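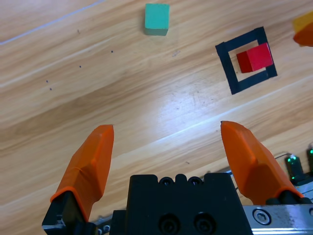 Wrist-only policy beats wrist + overhead on block-in-square?? (Drelari thread)

Print this topic | E-mail this topic

kelpwrench
Posted June 13, 2022

Posting before I talk myself out of it. Task is the usual one, pick up a block, set it down inside the black tape square. Wood table. Shot up top is from the wrist cam, red block in the square, teal one out in the open, orange fingers wide open at the bottom.

Trained two policies on the same demos with Drelari. One gets wrist + overhead, other gets wrist only. Same seed, same number of steps, 79 demos each.

Wrist only wins. Not by a hair either. And I rotated the tape square for the test so it sits at an angle to the camera, which I figured would hurt the wrist one more. Nope.

Anyone else see this? Or did I break something.

motor_mouth_ii
How many test runs per policy. You left that out.

kelpwrench
3 starting layouts, 4 tries each. I know. I know.

motor_mouth_ii
So twelve runs a side. That is a coin flip with extra wiring. Come back when you have more.

sablefinch
Bit harsh. We got the same direction on Hamdy last year, with way more runs. Overhead cam got bumped between demos and testing, policy had learned to lean on it. Pull the overhead out and it had to use the view that moves with the hand. Worked better.

Check your overhead mount first. Even a small shift will do it.

kelpwrench
Mount is clamped but I did move the lamp. There's a glare patch in the middle of the table, you can see it in the pic, wood goes almost white. Overhead gets that too I think? havent looked at the old footage yet.

gritty_bushing
Glare is your answer imo. Do a run with the lamp off and the blinds down, both policies. If the gap closes you have a lighting result, not a camera result — still worth writing up, just a different title.

motor_mouth_ii
Disagree. If it was glare the wrist view should suffer as well, its right there between the fingers. Bright patch sits dead center in that shot.

gritty_bushing
In that shot, sure. Wrist moves. Patch slides off the blocks as the arm comes in. Overhead is stuck with it for the whole episode.

motor_mouth_ii
OK thats fair. Still twelve runs.

tessellate
Different question. What counts as "in the square"? Red block in your picture is way over to the right side, nearly on the tape. Would you pass that? If you score by hand you could get any number you want out of this.

kelpwrench
Pass if the whole base is inside the tape. Touching tape = fail. Scored by hand yes. I was the one scoring and I knew which policy was running, so... yeah.

tessellate
Then have somebody else score from saved stills, names hidden. Grendel has a little script for it, shuffles the files for you. Do that before you burn a day on more runs.

sablefinch
+1 to blind scoring. Also report distance to the center of the square, pass/fail throws away a lot. A block nearly on the line and a block dead center both get a 1 right now.

rudderpin
Are the specks on the left side of the table in your demos too? Little dark dots. Had a policy once that lined itself up on a scratch, took us forever to find. Slide the tape somewhere else and see if it follows.

kelpwrench
Huh. Don't know. Will check the demos. Could lay paper over that side for a few runs.

gritty_bushing
Paper will change the look of the whole table. Just move the square.

kelpwrench
ok plan:
- lamp off, both policies
- square moved, both policies
- blind scoring w/ the Grendel script
- distance to center, plus pass/fail
More runs per layout, will aim for July. Checkpoint is step 3014 for both if anybody wants to compare against theirs.

motor_mouth_ii
Train more than one seed while you're at it. Then I'll believe you.

kelpwrench
GPU time is what it is. Will try for a second one.

Related topics
Overhead camera drift, how often do you recalibrate?
Flarotano arm: wrist cable snags on rotation
Hamdy demos — how many is enough
Scoring placement tasks from stills
Drelari config for single camera training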